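Notebook, Hetside bench
October 27, 2024

Slip trials for the Vainio clay, continued from the last page.

Batch 3 was sieved through 80s mesh again. The first pass left grit in the bottom of the bucket, so it went through twice. Left to stand overnight, then 800 ml of clear water drawn off the top. What remains pours well but is still slow to release from the plaster.

Density by the jug method: 146 g in the small cup before drawing off, not repeated after. Must repeat. The cup is the one with the chipped rim and should not be swapped for another, or the numbers will not compare with those in the Nuda sheets.

Casting time set at 47 minutes for the two-part mould. Walls even at the shoulder, thin at the foot. The seam on the left side lifted when the mould was opened and had to be pressed back with a damp sponge. Mould 2 is too wet to use and is on the rack over the heater.

Shrinkage bars: three cut, lines scored at 100 mm, drying under a board. Last month's bars warped because they were turned too early. Leave these alone until they are pale right through.

Kastach kiln: the lower element reads low on the meter. Top shelf only until it is changed. Next firing goes slowly to 600, then full rate, no soak.

Iron wash on raised work: one thin coat, wiped back with a dry cloth so that the colour stays in the grooves. Two coats went muddy on the test tiles. Tile 5 is the nearest to what is wanted.

To do in November: new sieve, plaster for mould 3, move the wash jars off the window shelf before the frost.
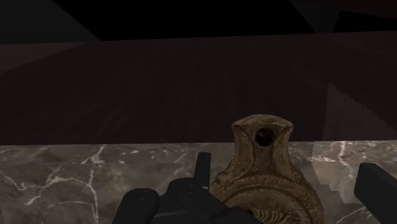

Also a lid for the slip bucket. The present one does not seal and the top skins over.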